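4.2 Does home advantage survive a closer look?
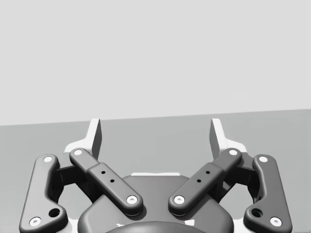
Figure 3. Rendered view of an open two-finger gripper above a plain grey tabletop.

The claim that rugby sides play better at home is so widely shared that few authors trouble to test it. Hughes, in the study most often quoted to us by coaches, took it as given and went straight on to ask which part of the crowd mattered most. We think this was a mistake, and in this section we try to go back a step.

Our match set covers 2,023 club fixtures from the Ondedlow and Bremmont leagues. We left out finals, games moved to a neutral ground and games stopped early. For each match we noted the final score, the number of penalties given against each side, the distance the visitors travelled and whether the two teams had met earlier in the same season. The records were kept by the leagues themselves, and their quality is uneven. Penalty counts from Bremmont in the first two seasons look far too tidy to be trusted, with the same totals turning up match after match, and we dropped them from the penalty analysis while keeping the scores.

Taken at face value, the home side does win more often than it loses. That much agrees with Hughes. The trouble starts when the matches are sorted by league position. In Ondedlow the fixture list was drawn up so that the stronger clubs played more of their early games at home, a habit that seems to have begun when one ground had no floodlights and was never dropped. Early games count for a good deal in the raw totals, as several weaker clubs withdrew before the end of the season in later years. A reader who sees only the totals would credit the ground for wins that probably belonged to the players.

When we compared only pairs of clubs that met once at each ground, the gap between home and away results shrank. It did not vanish. What was left, however, was spread very unevenly. Of the 11 clubs with a full run of seasons, 6 did better at home by a margin we would take seriously, and the others showed little or nothing. One of them, Mutotari, did slightly worse in front of its own supporters. We can offer no good account of this, and we distrust the ones offered to us, which ranged from the slope of the pitch to the length of the club lunch.

Travel is the usual explanation. If tired visitors were the cause, longer journeys should bring heavier defeats. We found no steady pattern of this kind. Visitors who travelled more than 100 miles lost by a little more than those who travelled less, but nearly all of those trips were to the same two grounds, both belonging to clubs that finished near the top. Distance and strength cannot be pulled apart in these records, and we would be wary of any paper using league data of this sort that says it has done so.

The referee is the other favourite. Sobczak argued that officials give the home side the benefit of the doubt at the breakdown, and her reading of match reports is careful. Yet a penalty count tells us only what was given. A side that spends the afternoon defending will give away more penalties under the fairest referee alive, and the visitors in our set did spend more time defending. Without possession figures, which neither league kept, we cannot say how much of the difference is left for the whistle to explain. Bronisława Sobczak has kindly pointed out to us that her own sample had the same gap.

Crowd size we could hardly test at all. Attendance was written down for fewer than half the matches, often as a round number and sometimes simply as "good". We tried grouping grounds into large and small, but the answer changed according to where we drew the line, and we do not report it.

None of this shows that home advantage is a myth. Our own paired results lean the other way, if weakly. We would only ask that it be treated as a finding still in need of support, club by club, before it is used to explain anything else. The next section takes up the matter of rest days between fixtures, where the records are better and the claims made for them are, if anything, larger.

© The authors, Feb 16, 2021. All rights reserved | Contact the corresponding author | Back to top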